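3.2. A louça do dia a dia e a ordem da cozinha

Quando começámos as visitas a Lernton, em abril, levávamos um guião de entrevista muito arrumado, com perguntas sobre compras, receitas e horários das refeições, e confesso que a louça mal aparecia nele. Foi a insistência dos próprios moradores que nos obrigou a mudar de rumo. Perguntávamos pelo jantar e respondiam-nos com o prato em que o jantar era servido; perguntávamos pela avó e falavam-nos da travessa da avó, de quem a tinha herdado e de quem achava que a devia ter herdado. Ao fim de 11 casas reescrevemos o guião quase por inteiro, e as 30 entrevistas que sustentam este artigo foram feitas, ou repetidas, com a versão nova.

A literatura sobre cultura material doméstica tem dado bastante atenção ao serviço de festa, aquele que vive fechado na cristaleira e sai duas vezes por ano, e muito menos à louça desirmanada que se usa todos os dias. Compreende-se: o serviço de festa tem marca, data e história de família, e presta-se bem à análise. Zieliński, que conduziu connosco a primeira ronda de visitas, chamou desde cedo a atenção para o outro lado da questão. Num conjunto que nunca foi comprado como conjunto, cada peça entrou em casa por um caminho próprio, e é justamente essa irregularidade que permite às pessoas distinguir, escolher e até discutir. Em cinco das casas visitadas havia um prato que só uma pessoa usava, sem que alguma vez se tivesse combinado tal coisa em voz alta.

A cor tem aqui um papel que nos surpreendeu. Esperávamos que os moradores identificassem as peças pela origem (o prato da feira, o prato que veio com a mudança), mas na conversa corrente quase todos o faziam pela cor, e com um vocabulário muito seu. Uma entrevistada de Pirihi, o bairro mais antigo da vila, tinha o prato «de pôr a mesa depressa» e o prato «das sopas», e só depois de muita conversa percebemos que o primeiro era o rosado e o segundo o verde. Os nomes passavam de pais para filhos com toda a naturalidade, mesmo quando a peça original já se tinha partido e fora substituída por outra de tom parecido.

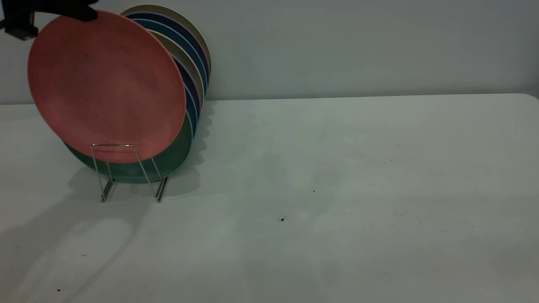

Figura 1. Prato cor-de-rosa salmão e prato verde-escuro num escorredor de arame.

A arrumação merece também algumas palavras. Distinguimos, a partir das notas de campo, entre as casas que guardam a louça logo a seguir à lavagem e aquelas em que ela fica à vista até à refeição seguinte, fazendo do escorredor uma espécie de armário aberto. A diferença não acompanha o tamanho da cozinha, como supúnhamos à partida. Marras, no seu inventário das habitações da antiga cooperativa Arkell, já tinha notado algo semelhante, e propunha que se olhasse antes para o número de refeições tomadas em comum. Os nossos dados vão no mesmo sentido, embora com mais hesitação: onde todos comem à mesma hora, os pratos tendem a ficar fora; onde cada um come quando pode, há sempre alguém que os recolhe. Encontrámos exceções, e voltaremos a elas na secção 5 – uma delas, a de uma família que guardava tudo menos as tigelas, ocupou-nos uma tarde inteira.

Convém dizer ainda uma palavra sobre o método. O inventário de cada cozinha foi feito com as fichas do projeto Uketti, que preveem cerca de 100 categorias de objetos e que adaptámos para incluir o nome dado pela família a cada peça, quando existia. Foi este campo, acrescentado quase como curiosidade, que acabou por nos dar o material mais rico. As fichas eram preenchidas à mesa, na companhia dos moradores, o que tornava tudo mais demorado e, diga-se, bastante mais agradável; raras foram as visitas em que não nos ofereceram café, e em várias o próprio pires entrou na conversa e daí na ficha. A última ronda, marcada para junho, foi em parte realizada por telefone, com as perdas que se imaginam: ao telefone as pessoas descrevem a louça de memória e esquecem as peças de que gostam menos.

Na secção seguinte passamos da louça aos panos de cozinha, onde a questão dos nomes se põe de maneira um pouco diferente, pois ali é o estado de uso, e já não a cor, que orienta as distinções feitas pelos moradores.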